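Sweater ribbing
From Wastero, the household textiles wiki
Page kept by Hema Kotian

Ribbing is the stretchy, ridged knitting you find at the cuffs, neck and hem of most sweaters. It's made by switching between knit and purl stitches across a row, so the fabric pulls in on itself and springs back when you let go. I've been looking after this page since November and I still get excited about cuffs!

How to spot it
Look for fine lines running up and down, close together. On a folded sweater the ribbing is the quickest way to work out which end you've got hold of - a narrow tube of it is a cuff, a wide band is probably the hem. Necklines are the tricky ones (I mix them up with hems all the time when I'm digging through a pile).

Ribbing in the laundry pile
Knits get jumbled in with everything else in my house, blankets and printed cottons included. I find the ribbed parts first and work outward from there. Please don't yank a sweater out by its cuff, though. Take hold of the thicker folds of the body and lift the whole lump, then sort out the sleeves on a flat surface.

A rust-orange sweater, crumpled up beside a pink fabric with plaid hearts and a green-and-white checkered trim, shows the fine lines of a cuff nicely.

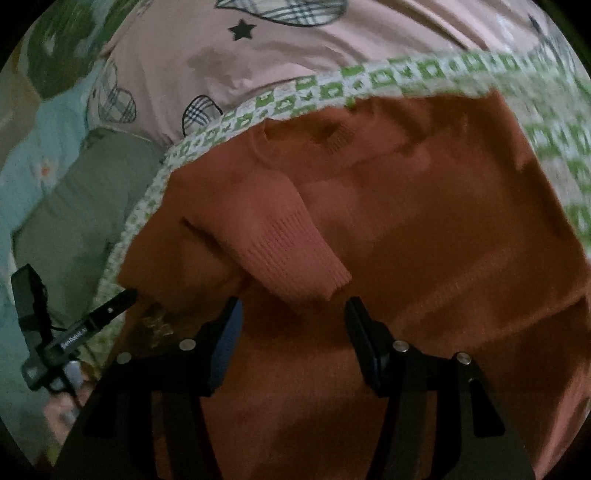

Common types
One-by-one rib alternates single stitches and looks very fine. Two-by-two rib is chunkier and grips harder, so I like it for kids' sleeves. There's also fisherman's rib, which is thick and squashy and takes forever to dry.

Care
Dry ribbed knits flat, with the cuffs pushed gently together. If a cuff has gone baggy, dampen it, squeeze it back into shape and leave it alone overnight - mine usually recover by morning.

See also: Hems, Blanket trims, Folding knitwear
Last edited 26 January 2025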